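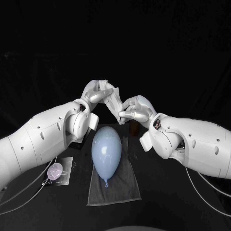 Figure 4

Do yard signs bring out voters in small county races? A little, as far as our August survey can tell, and mostly among folks who already planned to vote.

Home | Issues | Authors | Archive

4.2 Signs and Turnout

We mailed our questionnaire to 2,067 households in Brinar County, and we were truly grateful for every one that came back, notes in the margins and all. Of the 200 people we later called, 79 remembered a sign for a commission candidate (often a neighbor's!).

Comments
"Did you ask about early voting?"
"My street alone had 30 signs."
"Enjoyed this section, thank you."

Last updated October 31, 2020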